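Prurosley Works dispute

The Prurosley Works dispute was a labor conflict at the Prurosley plant of Grokia, a maker of laboratory supplies, and it lasted 26 weeks from its first walkout in January to the vote that finally brought everyone back inside. It is remembered fondly and not so fondly in the town, depending on whom you ask, and it is often brought up whenever people in the region talk about shift scheduling and the rights of workers hired through outside agencies.

Background

Grokia had come to Prurosley when the old Stevens cannery closed, and it took over most of the cannery's buildings along with a good many of its people. For years the plant ran two shifts, and families arranged their lives around them, with the early crowd home in time to meet the school bus and the late crowd sleeping in. At the time of the dispute the plant had 374 hourly employees, nearly all of them members of the same local union, and the town itself had a population of 4,000, so there was hardly a household without a cousin or a neighbor on the payroll.

The trouble began when the company proposed a rotating schedule, under which a worker might be on days one week and nights the next. It also wanted to bring in 100 agency workers through a staffing firm called Skelent, at a lower hourly rate and without seniority. The union's negotiators said they could have lived with one of these changes, given time and a fair premium for nights, but the two together were more than the members would accept.

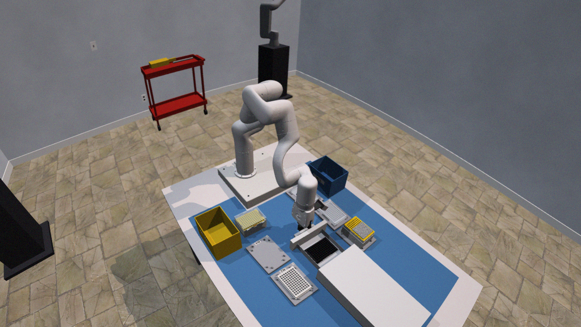 Computer rendering of a robot arm above a table with laboratory-style items.

The walkout

Talks broke off late one evening, and the first pickets were at the Mill Road gate by 5 a.m. Company trucks were held up for long stretches during the opening week, and a judge later limited the number of people who could stand at each entrance. Both sides complained about the order, the union saying it was too strict and the company saying it was hardly enforced at all.

Reiko Okabe, a packing line worker who had started out at the cannery as a teenager, became the best-known voice of the strikers, a little to her own surprise. She spoke at the gate most mornings and wrote a newsletter, Gate Notes, that was passed around in diners and barber shops and is still kept in a good number of kitchen drawers. Local churches and the high school boosters put on suppers for the families, and several stores in town let people run a tab.

Settlement

A state mediator brought the parties back to the table in the spring. Under the agreement they reached in the summer, fixed shifts were kept for anyone already employed, while new hires could be placed on rotation with extra pay for night work. Skelent workers were allowed in the warehouse only, and those who stayed a full year had to be offered a regular position.

Later years

The contract was renewed twice with only small changes. Okabe served two terms as president of the local and afterward gave her complete set of Gate Notes to the Prurosley public library, where it can be read on request in the back reading room.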